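Home | Guides | Methods | Datasets | About

How to score a block-pushing policy from language commands

A short walkthrough of the test we use at Grekier for policies that push colored blocks on a board when told what to do in plain English. 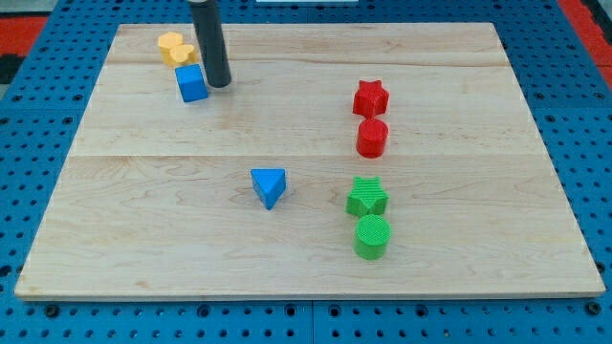

The method has two parts. First you train on recorded pushes, each one labeled afterward with a sentence that fits it. Then you test on commands the policy has not been given before. Most of the trouble is in the second part, so that is what this page covers.

1. Write the commands before you look at any results. Keep each to a single move, such as "push the blue triangle toward the green star" or "separate the red star from the red cylinder."

2. Fix what counts as success. We use the distance between block centers, and the block has to stay put for 3 seconds. A block that slides past the target is a failure.

3. Set the starting layout by shuffling the blocks with the finger for about 30 seconds. Do not place them by hand — people tend to leave easy gaps.

4. Run each command once and log the camera frames, the tip position and the command text together. Reset only when a block gets stuck at the edge of the board.

5. Score from the logs, with the policy name hidden from whoever is scoring.

Our August run had 1002 commands, and the policy finished 859 of them. Most failures came from crowded corners, where the tip could not get behind the right block without moving its neighbor. Commands that named both color and shape did better than those that named color alone.

If you change the tip diameter, repeat the whole set. Old scores will not carry over.

Related guides
Labeling pushes after the fact with Hasteck
Calibrating a tabletop camera
Munteanu distance score: setup notes
Itberg log format

This site uses cookies to remember your settings. Accept | Manage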